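Course Notes > Robot Software > Perception and Control

Week 6: What your tracking numbers are worth
Posted Thursday by the course instructor

These notes go with the Peno lab. Read them before you start logging, and bring your complaints to the session.

1. Pose is an estimate

The Ansari tracker hands you a gripper position and orientation on every cycle, printed to more decimal places than anyone should believe. Students copy those decimals into reports as if they had been measured. They come out of a fit: the software finds marker corners in a camera image, assumes the printed size is right, assumes the calibration still holds, and solves for a pose. Any of those can be wrong while the output looks perfectly calm.

A flat square marker seen nearly face on is the classic trouble. Two different tilts can explain the same four corners almost equally well, and the solver picks one. On the next image it may pick the other. If you see your wrist angle jump and jump back, suspect this before you suspect the hand. Marker faces set at different angles help, provided the tracker can see more than one of them and you got the offsets between them right.

In last year's Peno logs, 17 of 86 recordings had at least one flip of this kind. The smoothing filter hid most of them. I would prefer that it hadn't.
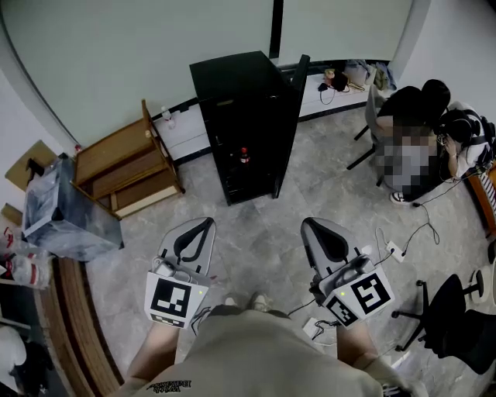
2. Two hands, one clock

With a gripper in each hand you have two streams, and Grutden will happily merge them for you. Ask what it merges on. By default it uses arrival time, so a delay on one side shows up as one hand lagging the other, and a planner trained on that will learn the lag. Stamp at the source. Then check the stamps anyway – clap the two grippers together gently and compare the peaks.

A status light tells you very little here. I have seen plenty of green LEDs on devices sending stale data.

3. Before you believe the planner

Nistport replays a recorded path on the arm model and reports "feasible" or "not feasible". Feasible means the joints can get there. It says nothing about whether the path was what the person did, and nothing about furniture, cables or feet unless somebody put those in the collision model. The default model is an empty box.

For the lab, hand in:
- raw and filtered pose for both grippers, on the same plot
- the reprojection error for every image you kept, and the rule you used to drop the rest
- one path Nistport called feasible that you think it shouldn't have

If you can't find one for the last item, try a tighter turn near a joint limit. Reports that contain only the filtered plot go back unmarked.

Filed under: Lecture notes, State estimation, Tooling

Recent handouts
Week 5: Calibration and how it drifts
Week 4: Filters that lie politely
Week 3: Frames, transforms and sign errors
Lab sheet: Installing Grutden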